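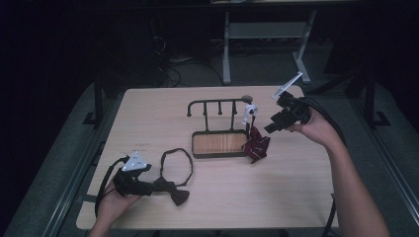

Hina Pirzada had written before the meeting that draft 2 has too many rules for the operator and too few for the person who reviews the recordings, and that she would not approve it in this form. Her message was read aloud and taken as the first point.

Ovus working group on hand-held gripper practice
Minutes of the September meeting, Ridgeway, start 14.00

Present: Ingrid Lyons (chair), Mbali Msimang, Rattana Suksawat, Paloma Schumacher (minutes)
By telephone: Hina Pirzada, until item 4

1. Minutes of the last meeting
Accepted with one correction. In item 3 the word "must" should be "should".

2. Length of the draft
Ingrid said the draft has now 47 rules and this is more than an operator can keep in the head. Hina repeated her point about the reviewers. Mbali did not agree completely. In her opinion most of the faults are made at the table, and a reviewer can only throw the recording away afterwards. It was decided to divide the draft in two parts, Part A for operators and Part B for reviewers. Rattana will do the division. No rule will be deleted before this is done.

3. Soft items (ties, scarves, belts)
The long discussion was about the starting position. The present text says that every item must be "placed neatly". Rattana finds this wrong for cloth. If the necktie is always flat and straight at the start, the robot learns only flat and straight neckties. She asked for a text which allows folds and also allows an item to lie partly on the table and partly on the rack tray.

Mbali asked how the reviewer will then know what is permitted and what is a mistake. Agreed text for rule 12:

"A soft item may start folded or bunched. The operator does not make it tidy with the fingers after the recording has begun. All contact with the item is made with the grippers."
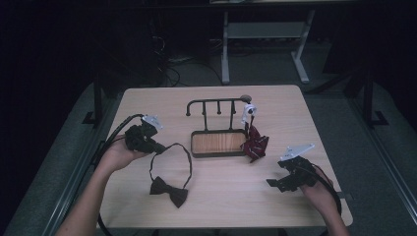

Picture 2. Bow tie on the table, necktie at the right end of the rack.

Neck straps and other closed loops were taken separately. Paloma proposed that the loop must be open enough that both sides can be seen before the first grip. Agreed as rule 13. Ingrid wanted also a minimum size in centimetres, but the others thought this is too much, and she withdrew it.

4. Cables
Rule 19 says that the cable of each gripper goes away from the work area. Hina asked if "away" means over the near edge of the table or to the side. Both are used in practice. Agreed: both are allowed, but the cable must not lie across the item or between the item and the rack. The operator checks this before every recording and not only at the start of the session.

Hina left the call at 14.50. She said that she can approve if Part B exists by the next draft.

5. Finger pads
Mbali reported from the Rulleo trial. Of 102 recordings, 23 were returned with the remark "item slipped". She does not know in how many of them the pads were the reason. Present text asks for a change of pads after 800 grips. Rattana considers this number has no basis, because cloth and metal do not wear a pad in the same manner. The number stays for now, in brackets.

New rule, number 24: before each session the operator opens the fingers over a free part of the table and looks at the faces and edges of both pads. Dust is wiped off with a dry cloth. Light wear on the edges is accepted. 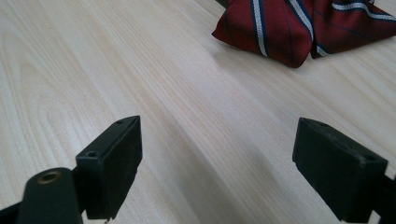 Picture 3. Fingers open over the bare table, necktie further back.

6. Words
"Gripper", "tool" and "hand" are mixed in the draft. From now on "gripper" for the whole device, "finger" for the moving part, "pad" for the part which touches the item. Paloma will correct this everywhere.

7. Other business
Prisora has asked to see the draft. Ingrid will send it after the division is finished.

Actions
Rattana: Parts A and B
Mbali: look again at the 23 returned recordings
Paloma: words (item 6), new text of rules 12, 13, 19 and 24
Ingrid: answer to Prisora

Meeting closed at 15.35.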